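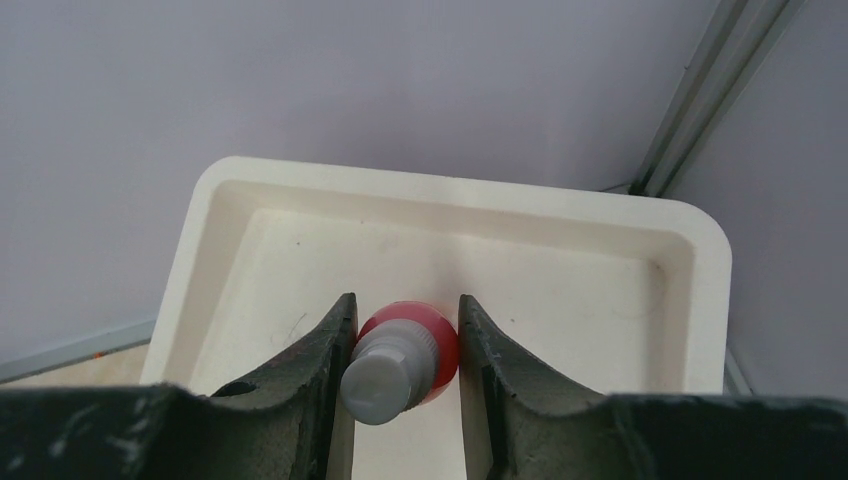
Jocelyn Cormier asked me if a robot hand can squeeze too hard. Good question! I tried the Grirketti kit to find out. Two fingers close from both sides – like when you pinch a grape – and you pick how tight. The kit has 27 practice jobs, and I began with the tray ones.
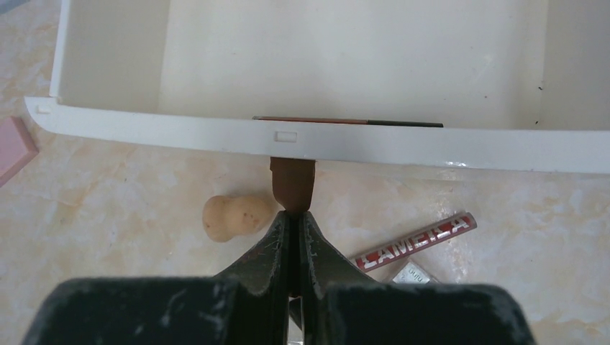
Got it! A brown block between two fingertips.

Small blocks are my favorite. Ask a grown-up to help you set the grip, and start gentle.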